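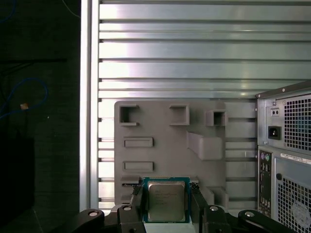 One early user wrote to us that the old release was fine for the match reports, but the half-time entries were placed in the wrong game when two games had the same score. The user was right, and version 4 corrects this.

Grullach: radio commentary of college football, as text

Grullach contains 900 transcripts of football commentary from the regional stations Brirnham and Vainio. Each transcript is one quarter of a game. The stations gave us the audio, and our team typed the text by hand and then checked it a second time against the score sheet.

Files

games.csv – one row per game, with home team, away team and final score
quarters/ – the transcripts, in plain text
names.csv – spelling of player names, as the teams print them

Missing audio

For 3 games the sound of the last quarter is lost. These rows have the word "none" in the column "audio". Please do not fill them from other sources.

Known problems

Marching band music at half-time covers the speaker in many recordings. We mark such places with [band]. In the Vainio files the clock is sometimes 24 seconds behind the stadium clock – we did not change it.

Use

Free for research and teaching. For broadcast use, please ask the station first. The loading script is called Skurkurum and needs no other package. Corrections are welcome until March.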